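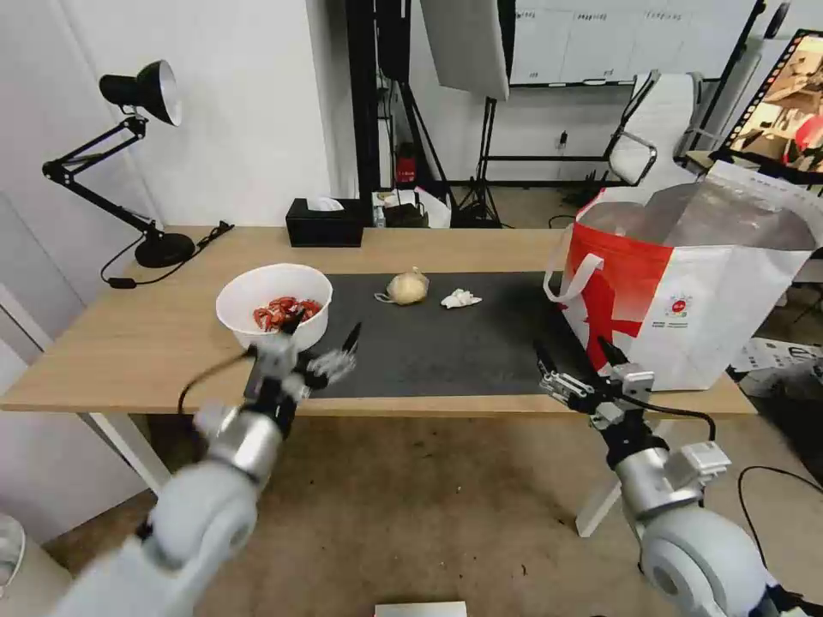

图 4-1 深灰色毛毡垫与白色宽口碗

帮助中心 > Flastach 发酵箱 > 用户手册 > 第四章 第一次做辣酱

上一节 目录 下一节 下载

4.2 备料与装罐

欢迎来到整本手册里我们最喜欢的一节!发酵箱已经放平、通过电、空跑过一轮(没跑的请先回到 4.1),现在可以做第一罐辣酱了。配方来自 Hunddale 试验厨房的 Refugio Gallegos,他做了很多年发酵辣椒,这一版味道厚、出错少,新手做也很过瘾。

用料:新鲜红辣椒 886 克,去皮洋葱 164 克,粗海盐 30 克,蒜瓣 9 个。辣度随您喜欢,只是第一次最好别全用特别辣的品种,切的时候满屋子都呛。

1. 玻璃罐和密封圈用热水洗净,倒扣晾干。罐口内侧摸一圈,有缺口的罐子不要用。

2. 辣椒洗净,彻底晾干后再去蒂,切成小段。戴手套!切完别揉眼睛。

3. 洋葱去皮切丁,蒜瓣拍松。喜欢口感粗一点的,蒜可以整瓣放进去,发酵完变得又软又甜,特别好吃。

4. 把辣椒、洋葱、蒜和盐倒进大盆拌匀,静置到盆底渗出汁水。盐要称,千万别凭手感。

5. 分次装罐,每装一层用木杵压实,让汁水漫过辣椒。装到罐肩为止,上面留出两指宽的空隙。

注意:不要装满。发酵旺盛时汁水会涨上来,装得太满会从盖缘溢出,流进箱底的加热盘槽。 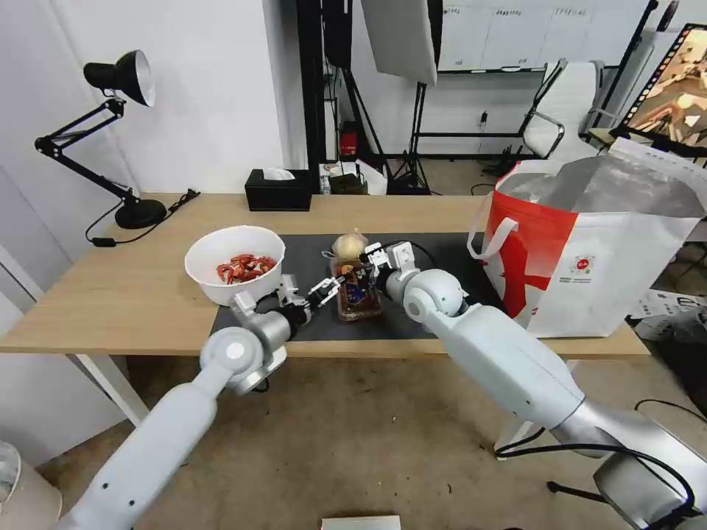

6. 擦净罐口,放上压石,盖子拧到刚好吃住力就停。发酵产生的气体需要出路,拧死的罐子有爆裂危险。

7. 把罐子放在箱内中层搁架上,罐与罐之间留一点距离,关门,按“辣酱”键。屏幕亮起绿色圆点,程序就开始了。

8. 第三天起,每天开门看一眼。冒小气泡、汁水变浑、闻着有酸香,都是好兆头!辣椒浮出液面的话,用干净的勺子压回去。

警告:液面上出现黑色、粉色或毛茸茸的霉斑时,整罐丢弃,不要撇掉霉斑接着吃。箱体断电冷却后,用软布蘸温水擦洗内壁,再做下一罐。

提示:液面上一层平滑的白膜多半是产膜酵母,撇掉即可。拿不准就按霉斑处理。

4.3 什么时候算好

程序结束时蜂鸣器响三声,但最后还得靠舌头。取一小勺尝尝,酸味干净、生辣味退下去了,就可以移进冰箱冷藏。觉得还差一点,按“延长”键,每按一次多一天。天热的时候往往不用延长,九月以后入秋,室温低,多等一天风味会圆润很多。

想要细滑的质地,可以在冷藏前连汁打碎,过一遍筛。剩下的渣也别扔,摊开低温烘干,磨成粉撒在煎蛋上,香得不得了。

注意:打碎后的辣酱仍会缓慢产气。头几天每天开一次盖,开的时候脸别凑得太近。

本机型附带两只标准罐。如需加购罐子或密封圈,请联系 Simcombe 服务点,报上机身背面的型号即可。旧款 Sandoval 系列的密封圈略窄,不能通用。

本章由 Iraís Valdovinos 修订,2021-04-03

上一节 目录 下一节 下载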